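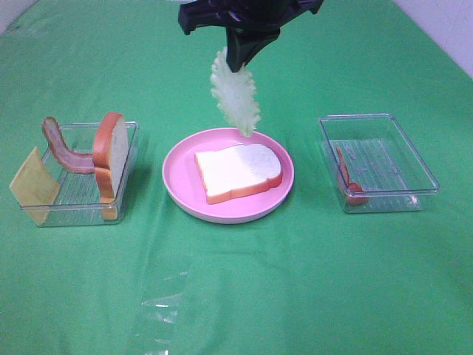 *6 min read*

# Error 235 and the unexpected closing of the gripper: questions we receive

This page is for all kitchens and test rooms that run the Levura sandwich cell with a Rodex gripper controller. It explains the fault which was found at our Astholm site in March, what you must do with your own cell, and what we still do not know. We change the page when we learn something new.

**If your cell shows error 235, do not press Resume. Press the stop button first, and read the section "What to do when it happens".**

## The fault

### What went wrong in Astholm?

The cell was running the normal plate recipe. The gripper had a lettuce leaf between the fingertips and was above the bread, waiting to let go. The controller sent the command to open, but it did not get the confirmation back. The cell stopped with error 235, as it is designed to do.

The operator reached in, took the leaf away by hand, and then used Resume on the panel. After a delay of 700 milliseconds the gripper closed again, with the force for bread and not with the force for leaves. The operator's hand was still close to the fingers. The fingertip touched one glove and made a small tear in it. There was no injury to the skin.

### What does error 235 mean?

It means "release not confirmed". The controller asked the gripper to open and the position sensor did not report the open position in time. The message does not tell you if the gripper is open or closed. Many people read it as "the gripper is stuck closed", and this is a wrong reading. Please treat the position as unknown.

### Why did it close again?

Two faults came together.

1. After Resume, the software repeated the last complete command in its list. The open command was not complete, so the last complete one was the close command from the pick.
2. The force value was not kept with the command. The software took the default value, which is 5 newtons. The leaf recipe uses 2 newtons.

Each of these had been in the software for a long time. We had tested a stop during a pick and a stop during a move, but we had not tested a stop during a release.

### Why was the release not confirmed in the first place?

A wet leaf can stay on the fingertip after the fingers have opened, but this alone does not give an error. In Astholm we found moisture in the connector of the position sensor. The technicians at Annamalai opened the same type of connector on their cell and found it dry, with a seal that was sitting correctly. Our present opinion is that the Astholm seal was put back in a wrong position after cleaning. It is an opinion, we have no proof of it.

## Is my cell affected?

### Which cells have this problem?

All Levura cells with a Rodex controller and cell software 5 or older. It makes no difference if you prepare sandwiches for customers or only for testing.

### We only use the cell for bread and cheese. Can we ignore this page?

No. The repeated command can happen with every ingredient. Lettuce was the ingredient in the Astholm case, and it is also where the wrong force is easiest to notice, but the command list is the same for all of them.

### Our cell never showed error 235. Do we need the update?

Yes, please. The fault is hidden until the first release that is not confirmed. Until the update is installed, put a note on the panel that Resume must not be used after this error.

### Does the guard protect the operator?

The guard stops the arm when it is opened. On the affected software it does not remove power from the gripper, and this surprised several of our own people. The fingers can move while the arm stands still. With the update the guard also blocks the gripper.

## What to do when it happens

### What are the correct steps after error 235?

1. Press the stop button.
2. Switch the gripper supply to OFF. The switch is on the side of the Rodex unit. The fingers may move a little when the supply goes off, so keep your hands outside.
3. Wait until the green light on the unit is dark.
4. Remove the ingredient with the plastic tongs.
5. Take away the plate and the open sandwich, and throw the sandwich away.
6. Switch the supply on again with the guard closed, then choose **Restart recipe**.

Do not choose **Resume**, also not when the display offers it in the first line.

### The leaf is hanging from the finger and will fall on the plate anyway. May I just pull it?

Not with your fingers. Follow the steps above, they are the same if the leaf hangs free or is held firmly.

### Must I empty the ingredient containers too?

Only when something fell into them, or when the fingers touched the inside of a container during the stop. In other cases they can stay where they are. Check that each one still stands in its marked position – a container which was pushed to the side gives a bad pick on the next run.

Please also look at what is leaning on or hanging over the rim of a container. A slice of cheese over the edge can be caught by the finger on its way down, and then the pick error comes on top of the first one. Loose packaging film must be away from the work area before you restart.

### Can I release the gripper by hand?

There is a release screw under the black cover, but it is for service only. If you turn it, the position sensor must be adjusted again.

## The update

### What does the update change?

- After an unconfirmed release, Resume is gray and cannot be pressed.
- The force value is saved together with each command.
- If the force value is missing, the gripper stays without power.
- Opening the guard blocks both arm and gripper.
- Error 235 has a new text: "Gripper position unknown. Keep hands out."

### Will my recipes be changed?

No. Run one leaf recipe without a person near the plate before you go back to work. Some sites have their own force values, and we want you to see that these values arrive in the new list.

### The update stops with "controller not ready". Is this the same fault?

No, it is only the supply switch. Set it to ON and start the update again.

## Cleaning and checks

### How do we keep water out of the connector?

Wipe it with a damp cloth and do not spray it. When you push the seal back, the flat side must look toward the arm. You should feel a click. If there is no click, take it out and try again.

### What should we send you when we report a case?

The log file from the panel, the name of the recipe, which ingredient was in the gripper, and which button was pressed after the stop. Write the last point also if it was the wrong button. We need it to understand the log, and it is not used against the operator.

### Is the Astholm cell running again?

Yes, with the update and a new seal. The old connector is still with Rodex for inspection, and their result will be added to the section "The fault" when we have it.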